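Student Manipulation Project, second progress report
Prepared for Dorketti by Halina Piątek, faculty advisor
2018-06-26

Reporting period: December through the end of spring term.

1. Status against plan

Work packages 1 and 2 are complete. Work package 3 (simulated grasping) is under way and is behind the schedule in the original proposal by three weeks. Work package 4 (transfer to the arm) has not started. No change to the end date is requested at this time.

The delay has one main source. The physics settings used in the first period allowed the gripper fingers to pass slightly into thin parts at contact. Grasps recorded under those settings were counted as successes when they should not have been. Cyprian Olszewski found the fault while comparing contact forces between two runs that should have matched. All trials recorded before the fix were discarded and the batch was started again from zero.

2. Simulation trials

The team has logged 2248 trials with the corrected settings. Each trial starts from a randomized arm pose and a randomized light position. Trials are run overnight on the lab workstation, named Rita by the students, and the logs are checked the following day by whoever is on the duty list.

Of these, 216 were flagged for manual review. The flag is raised when the commanded finger opening and the measured finger opening disagree for longer than the set limit. Review is slow. Przemysław Śliwiński wrote a small playback tool that steps through the wrist view and the joint log together, and this has shortened the work, but the backlog will carry into the next period.

3. Perception

Sławomir Śliwiński and Dariusz Wasilewska are responsible for the segmentation module, Plimness. The module separates gripper pixels from everything else in the wrist view and passes the remainder to the pose estimator. It was rewritten this term to run on single images. The earlier version depended on the previous image as well and failed whenever the arm moved quickly.

Current weaknesses are known. Hard shadows are sometimes labeled as object edges, which pulls the estimated pose to one side. The gripper model has almost no surface shading, so the module relies on outline alone — adequate when the fingers stand against a light surface, weaker against a dark one. A labeled test set of 80 images has been put together to track this. It is kept apart from the training material and will not be changed before the final report.

4. Students and teaching

Enrollment at the start of the term was 19. The course now opens with four weeks of common exercises before students move to a work package. In the previous year students were assigned on the first day, and several had to be moved later. Weekly notes are kept in the shared folder and are open to Dorketti staff on request.

5. Equipment and budget

The replacement wrist joint ordered from Nowakowski has been delivered and fitted. Calibration is not finished. Spending on equipment is within the approved amount. The travel line has not been used, and we ask for permission to move it to workstation memory — the overnight batches are now limited by memory and the processor is often idle.

6. Next period

Clear the review backlog. Finish calibration of the wrist joint. Retrain the segmentation module with a wider range of light positions and repeat the shadow tests. Begin work package 4 with the simplest object only, at reduced arm speed, with a student at the stop button.

7. Wrist view in simulation
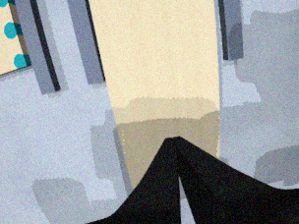 Shadow handling is the item on which the team would most welcome comment from the technical reviewer. The module has to find the gripper outline and leave the rest of the view untouched, including shaded regions that are close to the gripper in brightness. The flat black gripper gives a clean boundary against the blue-grey panels, but the brownish shadow on the cream strip runs right down to it, and the irregular grey shadows on both panels have edges sharp enough to be taken for parts. Views of this type will be given more weight in the retraining set.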